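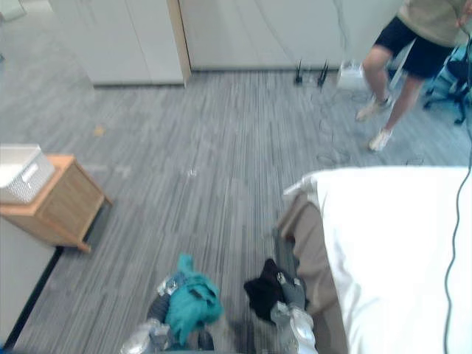
En febrero fui con mi asociación de padres a la jornada de puertas abiertas de la escuela técnica de Lullton. Salimos de Ceddale temprano y a las diez ya estábamos en el taller del club de robótica, que se llama Gusia.

El proyecto de este curso es ordenar un dormitorio. Los alumnos han preparado una habitación con cama, mesilla y moqueta, y el robot de dos brazos debe recoger la ropa y llevarla a su sitio. Yo pensaba que lo difícil sería caminar entre los muebles, pero me explicaron que lo más complicado es la tela, porque cambia de forma cada vez que se toca.

## Cómo trabajan

El club tiene 27 miembros, repartidos en 7 equipos. Un alumno guía el robot y otro apunta los fallos en un cuaderno — vi páginas enteras con la palabra «calcetín». Quieren reunir 2.000 intentos antes del concurso de Whitelaw, en mayo.

Pregunté si un trapo negro es más difícil que uno de color. Me contestaron que sí, cuando hay poca luz, y por eso practican con los dos.

## Datos prácticos

- El taller está en la segunda planta y el ascensor es pequeño.
- Las demostraciones duran media hora; conviene llegar antes para ver la preparación.
- Se puede preguntar a los alumnos durante las pausas.

A la salida compramos café en la cantina y perdimos el autobús de la una. El siguiente pasó cuarenta minutos más tarde.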